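Tidying With a Blue Cloth: Questions We Get

Updated 07/06/2019 by Eulalia Huenchumán

Do I need the Indine sorting cloth?
No. An old sheet does the same job. The idea is to put whatever is lying around on one plain color so you can see it.

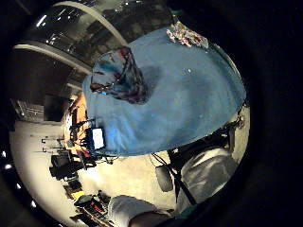 Patterned fabric and a crumpled wrapper on the blue cloth.

Does the wrapper go straight in the trash?
I'd say so. The Skudau booklet wants a "maybe" pile for packaging. I tried it for 20 days and ended up with a pile of packaging.

What about flowers and food?
Keep them off the cloth. Pollen stains, and I have yet to see the Fiser spray get it out, whatever the label promises. Groceries should go to the kitchen before you start on anything else.

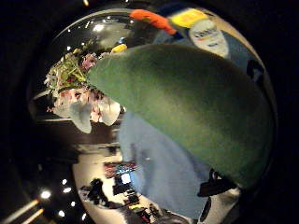 Is one session really enough for a room? Rivadeneira's class says six minutes. I don't believe it. My living room took most of a morning, and I skipped the closet. Anyone selling you a 200-page planner for this has a planner to sell.

Will it work on dark or shiny stuff?

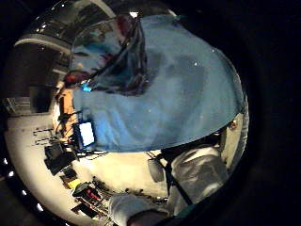

Light matters more than the cloth does. People write in asking for a darker blue, and I doubt it would help them. Glossy, see-through material shows up fine on blue, but a broad shadow can turn half the cloth gray and small things get lost in it. Move the lamp first.

Can I wash it?
Cold water, no softener. Mine has gone fuzzy anyway.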